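Plaltum Boards > Faith & Public Life > Lectures and Events

Sunday lecture on sanctuary and the law – anyone else go?

gion_st
Did anybody here make it to the Kratochvíl hall for Gertraud Aigner's talk on church sanctuary? I went in expecting a history lesson and came out arguing with my wife all the way home. Aigner's main point was that a congregation sheltering someone from deportation is reading scripture out loud with its building. I loved that line. I'm less sure what to do with it on a Monday morning.

pewnumber135
I was there, back row. Good speaker, but I thought she skated past the hard part. If a church gets to decide which laws it follows, so does every other church, including the ones I can't stand. She got asked that straight out and went off into the Book of Numbers and the cities of refuge. Lovely passage, but it didn't answer the question!

emilia_h
Pewnumber, I think that was her answer, though. The cities of refuge were part of the law. People ran there so they could get a hearing, and the hearing still happened. She's asking for a pause, and you're hearing her ask for a veto.

pewnumber135
Maybe. She also said "obedience to a higher court" twice, and I wrote it down both times. That sounds like a veto to me.

gion_st
Ha, my wife said the same thing in the car. I do think Emília's reading is kinder, and probably closer to the book (I'm three chapters in). The chapter on liberation theology is heavy going, but the one on Zellmont is just people telling what happened to them, and I read it in one sitting.

ingeborg_r
I grew up in a parish that took in two families, and I wish these talks spent more time on the families. We had long meetings about what our faith demanded, and the people we were meeting about were upstairs trying to get kids to sleep. I'm not against any of it – I'd vote yes again. I only want somebody to ask them what they'd like to see happen.

emilia_h
Ingeborg, that should have been a question from the floor. I wish you'd been there.

ingeborg_r
Had a cold! Next time.
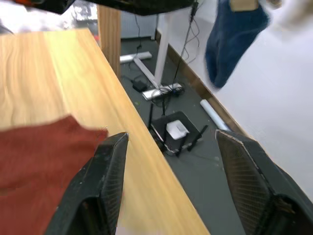
More in Lectures and Events

nadja_cam
Jumping in to say there's a follow-up in July, same hall, and it's a panel this time. Aigner is back with a lawyer from the Griltitz legal clinic, so pewnumber may finally get an answer. I'm told questions can be handed in ahead of time on paper at the door.

pewnumber135
Mine's already written. It's long.

gion_st
Of course it is. Nadja, do you know if they're recording this one? My sister's on nights and she'd want to hear the lawyer.

nadja_cam
Audio only, as far as I know. I'll post in this thread when I hear for sure.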